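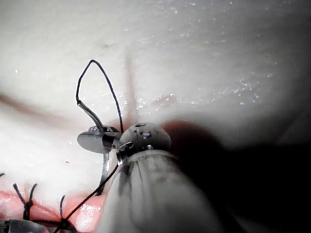

Progress report, Ditura suturing cell
To: Drastmont program office
From: Kai-wen Tang, Bivach bench lab
17th July

Summary for those who stop at the summary: the cell runs, the needle driver no longer wanders, and we are under budget on everything except sleeves.

Where we were

Readers of the last report will remember the section titled "Wrist drift," which was longer than the section titled "Results." The needle driver on arm 2 would hold its calibration through the morning and lose it by lunch, a work pattern I sympathize with but can't put in a methods section. We blamed the cable tension, then the software, then the building. The building was cleared.

What we did

We pulled the arm down to the wrist and found the drive cable seating badly on its pulley after a tool change. A shim fixed it. The shim costs less than the coffee we drank while looking for it, and I have attached the receipt for the shim only.

After that we rewrote the setup routine, which had grown by addition for 3 years and contained one step referring to a machine we no longer own. It now has 14 steps and fits on one laminated card. Whoever starts the cell homes both arms, seats the instruments, checks the jaws closed and open, checks the wrist through its full range, and signs. The signing is new. It has been received about as warmly as you would expect.

The wrist camera got a new bracket. The old one let the view creep during long runs, so the arm was always slightly wrong about where it was looking. With the new one, the working view takes in the wrist, the jaw with the needle in it, and the knots already tied, and that is what we need for judging the next throw.

Runs so far

We have logged 68 runs of interrupted stitches on tissue since the repair. Black suture throughout, as agreed, since it shows up best against pale tissue. Most stoppages were the suture snagging on the instrument between throws – a slack management problem, and ours to solve. Two runs were ended early by me leaning on the stop button. These are in the log under my name.

Upkeep

Jaws are cleaned after each session and inspected under the magnifier before the next. The wrist gets a full check every second week. Sleeves are the sore point. The supplier, Kwan, has changed the fit, and the new ones bunch near the collar if put on in a hurry. We have ordered the longer size. This is the overspend mentioned at the top, and it is small, though I notice it is the only line anybody has emailed me about.

Still open

Slack handling, as above. A second pair of needle driver jaws, so that cleaning doesn't hold up the afternoon. A decision from your side on whether the October demonstration uses one arm or both. We can prepare for either – preparing for each in turn is what cost us most of the spring.

Also, the lab door still doesn't latch. I have raised this in every report to date and intend to go on doing so.

K.T.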